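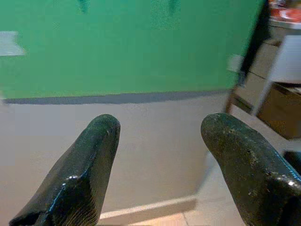 Nothing under your own roof counts as a vacation, my sister told me when I said I was spending my week off at home. She said it kindly, and then sent me a link to a resort in Tanasarn.

By Staff Columnist | September 2018
1,614 shares | 11 comments

Well, I'm going to stick up for the week at home. In June I did the other kind. I flew to Gosow with two bags and a list of sights, and I came back so worn out that I needed a day in bed before I could face the laundry! The flight ate most of my first day, and the hotel wanted 300 dollars for an extra night when my ride fell through.

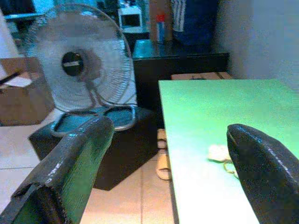
And the list, oh, the list. I had to see the old harbor because everyone sees the old harbor (it was fine). I kept checking the time. At home I slept till nine, read a fat paperback, and took the bus out to Eltov for lunch, a town I've lived near for years and never once walked around in. Great pie, by the way.

I know some people need the sea or they get cranky, and I'd never tell them to skip it. But I spent roughly 1,000 dollars less and I came back to work in a good mood. My sister is still pushing the resort. I told her maybe next year.
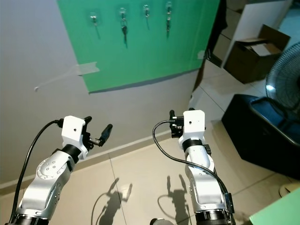 Light gray wall, bright green board.

Contact us | Copyright 2018 | Back to top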